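Finishing notebook, April
Bench 2, back of shop

Saturday, 7:40 a.m.

Heater was off overnight again and the shop was cold when I came in. Left the Caron oil on the shelf over the radiator for an hour before opening it. It pours like syrup when cold and goes on too heavy, and I've already wasted one sample board that way this month.

Purpose of this round: decide between the Caron hardwax oil and the Levell wiping varnish for the Vodudham order. They want a warm brown on oak, low sheen, and they want to be able to patch it themselves later. The last point favors the oil. The varnish has been tougher against water on everything we've tried so far. I'd like to have an answer before the tops come out of clamps.

Samples

Four boards, all cut from the same plank so the color would be comparable. Sanded together, same grit sequence, ending at 180. Boards 1 and 2 went up to 220 on one half only, with a pencil line on the back showing which half. Water-popped board 2 and let it dry. Raised grain was stronger than I expected near the knot end. I didn't knock it back.

Board 1: Caron, two coats, no stain
Board 2: Caron, two coats, over water-popped grain
Board 3: Levell, thinned first coat, then two full coats
Board 4: Orkus dye, then Levell, two coats

Weighed out the Orkus dye this time. The scoop gives a different result with each person who uses it, and the notes from last fall are useless for that reason. Stock solution is 4 g of powder in 875 ml of warm water, strained through a paper filter into the brown bottle. Label has the mix on it. Please write on the label if you top it up.

Observations so far

Board 1 is the closest to what they asked for. Sheen is even. The 180 half is slightly darker than the 220 half, as you would expect, and in raking light you can tell where one stops. I would stay at 180 for the real tops and save the time.

Board 2 took the oil unevenly. Two darker patches near the knot. Could be the water, could be the board. Not a fair test with that knot in it and I should have cut around it.

Board 3 looks good and feels like plastic. Everyone who picked it up this week said something similar. It did shrug off the wet cup test: mug left on it through lunch, no ring. Board 1 had a faint ring which was gone after a rub with a dry cloth and a bit of fresh oil.

Board 4 is too red. Dye plus varnish goes orange under the shop lights and redder by the window. If we use dye at all I'd cut the solution by half and put it under the oil. Not tried yet.

Front edges

Separate problem from the color. The rounded edge always ends up shinier than the flat. We sand the roundover by hand and it gets burnished, so less finish soaks in and more sits on top. The rag also drags a little extra over the corner every pass. On a flat sample board you never see this, and then the finished piece comes out with a bright stripe along the front.

The bedside table by the blue-teal curtain has that look on its front edge: lighter and more orange than the flat brown top, glossy along its length, with curved corners and a thin dark seam where the two meet. On a top like that I don't mind it, the edge reads as its own piece. On the Vodudham tops the edge is the same board as the surface and a change in color will look like a mistake.

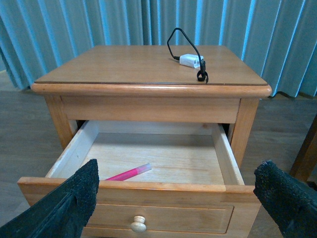

Plan for the edges

1. Stop at 150 on the roundover, 180 on the flat. Fresh paper, light pressure, no sanding block on the corners.
2. Wipe the edge first, then the flat, and come back to the edge with a dry rag straight away.
3. Scuff the edge with a gray pad between coats.
4. Check from a low angle with the hand lamp before the second coat goes on. Once it has cured it's a full sand to fix.

Will try this on an offcut from the tops – there should be one long enough once they're trimmed – and put it next to board 1.

Other

Used rags go flat over the rail outside, then in the water can. Found two balled up in the trash on Thursday night. Oil rags heat up on their own. Not in the trash, ever.

The vacuum hose on the orbital is split near the cuff again. Taped. Needs a new cuff, tape won't last the week.

We're low on 180 discs and out of paper filters after today. Added to the list by the door.

2:15 p.m.

Second coat on board 1 offcut, edge only. Shop is warmer now and the oil is behaving. Less shine than the first try, though it's too early to judge. Leaving all of the boards on the rack by the window, face up. Don't stack them and don't move board 3, it has the second cup test on it.

Next time in: half-strength dye under Caron, on a piece without a knot. Check board 1 for the ring again in daylight.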